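Ticket: Catalog import finishes but items are missing
Product: Orkine Catalog, desktop
Account: Clilstead Equipment Library
Opened by: Driss Sqalli
Handled by: Magdy Ramadan
Priority: Normal
Status: Resolved, fix pending in next release

Driss Sqalli, Thursday, opening message

We are moving our lending catalog out of a spreadsheet and into Orkine. The file has 1,472 rows, one per item. The import runs to the end and says "Import complete" in green, but the item total on the dashboard is 13 short. There is no error message and the log window is blank except for the start and end lines.

What I have tried so far:
Ran the import again into an empty catalog. Same result, same total.
Restarted the program and the computer.
Saved the spreadsheet again as CSV and imported that copy. Same result.
Turned off "Skip duplicates." Same result.
Checked for blank rows in the spreadsheet. There are none.

Labels have to be printed before we reopen in September, so I need to know which items are missing. Right now the only way I can think of is to compare the two lists by eye.

Magdy Ramadan, reply

Thanks for the clear list. Please don't compare by eye yet. Two things would help:

Go to Settings, Advanced, and set the log level to Detailed. Import again into an empty catalog and send me the file called import-detail.txt.
Tell me which program you used to save the CSV and which encoding it offered you.

Also, is the missing group all in one place in the list, or scattered?

Driss Sqalli, reply

Log attached. The CSV was saved from the office spreadsheet program and I picked UTF-8 because your help page says to.

I sorted the catalog by date added and scrolled through it. The gaps look scattered. I checked a few categories where I know the shelves well. Hand tools is complete. Games and driving is complete, with the notes and replacement costs in the right columns. Kitchen is missing at least the big stock pot and the pasta machine. Sewing is missing the overlocker.
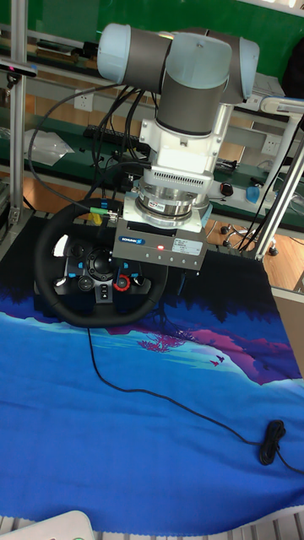

Steering wheel, thick black rim, colored controls in the center.

The pictures themselves came through fine wherever the item did, so I don't think it is the image folder. I did wonder about that at first, as some of our file names have spaces in them.

Magdy Ramadan, reply

Agreed, it isn't the image folder. A missing picture would still give you an item, with a gray square where the picture should be.

The detailed log has what we need. The importer works through the file in batches of 100, and for each row it looks up the supplier name in your supplier list. Every skipped row has the same supplier: Rimkutė. The log says "supplier not matched, row deferred" and then nothing is ever done with the deferred rows. They should be reported to you at the end. They aren't, and that is a bug on our side.

The second question is why the name doesn't match. Is Rimkutė in your supplier list?

Driss Sqalli, reply

Yes, it is in the list. I am looking at it now. Spelled exactly the same, with the dot over the e. I copied it from the spreadsheet into the search box on the supplier page and got "No results," which is odd, as I can see it on the same page.

Magdy Ramadan, reply

That explains it. There are two ways a computer can store that last letter. One is as a single character, ė. The other is as a plain e followed by a separate dot mark that gets drawn on top of it. They look the same on the screen, but a simple comparison treats them as different names. I expect one of your lists has the first kind and the other has the second.

Can you tell me how the supplier list was made?

Driss Sqalli, reply

I typed most of it by hand. For that one I copied the name out of a PDF invoice because I didn't know how to type the letter.

Magdy Ramadan, reply

The PDF is the likely source then. Text copied from PDFs often has the separate mark. Please try this:

1. In Orkine, open Suppliers and choose Rimkutė.
2. Delete the whole name in the Name field.
3. Copy the name from a cell in your spreadsheet and paste it in. Save.
4. Search for it again by pasting from the spreadsheet. It should now be found.
5. Empty the catalog and run the import again.

Leave the supplier number as it is. If you delete the supplier and make a new one, your past invoices will lose their link to it.

Driss Sqalli, reply

Done. The search finds it now. The import finished and the total is 1,472. Stock pot, pasta machine and overlocker are all there.

One more problem, maybe a separate ticket. I printed a test sheet on the Kivau label printer and the supplier name comes out as "Rimkut" with an empty box after it. The other labels are fine.

Magdy Ramadan, reply

I can answer that one here. The Kivau has its own built-in font and it doesn't include that letter. In Print Setup, change Font Source from Printer to Computer. Printing will be a little slower – the label goes over as a picture instead of text – but the letter will be right. Check that the barcode still scans before you print the full set. If it doesn't, raise the darkness by 3 and try again.

Driss Sqalli, reply

Name prints correctly. The barcode would not scan at the old darkness but scans with the new setting. You can close this.

Internal note, Magdy Ramadan

Cause: supplier lookup compares names without normalizing them first. Deferred rows are dropped at the end of the import with no message.
Workaround: paste the supplier name from the import file into the supplier record.
Sent to development as two items, one for the comparison and one for the missing report. The help page on CSV files should mention names copied from PDFs. Font note added to the Kivau setup page.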